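Workshop notebook, Friday
Bench 5, Werlow automatic, customer return

The watch was received with a complaint of poor timekeeping, the owner reporting a gain on the wrist and a loss when left overnight. The case back was opened at 9.40 and the seal found flattened along one side. The movement was placed on the timing machine before any cleaning, in accordance with the usual procedure. Amplitude dial up was acceptable. Crown down it was low, and the trace was untidy.

The balance was removed and the hairspring inspected under the glass. Two coils were touching near the stud. There was old oil on the upper pivot, dark and thick. The mainspring was in order and will be retained. Part 643 (case back seal) has been requested from Derneo, together with part 465, the crown gasket, which the job sheet does not mention but which should be replaced at the same visit.

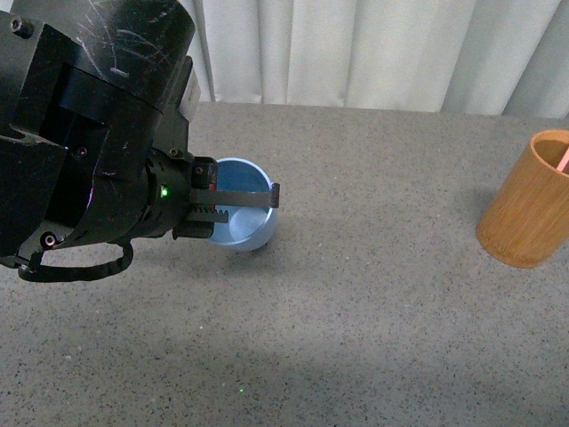 Sizwe Shezi asked whether the hairspring ought to be demagnetised before anyone attempted to straighten it, as coils that touch are very often only magnetised. The point is accepted. The Vadar job in December was treated in the wrong order and an hour was lost on it.

The movement was demagnetised at 11.15 and the coils separated without further work. Rate dial up is now plus 5 seconds a day. The crown down figure remains poor — the old oil is the likely cause — and a full service will be quoted to the owner through the Botha counter.

Outstanding: pressure test once the seals arrive. The bracelet pins are worn and should be mentioned in the quotation. Movement stored under cover, tray marked.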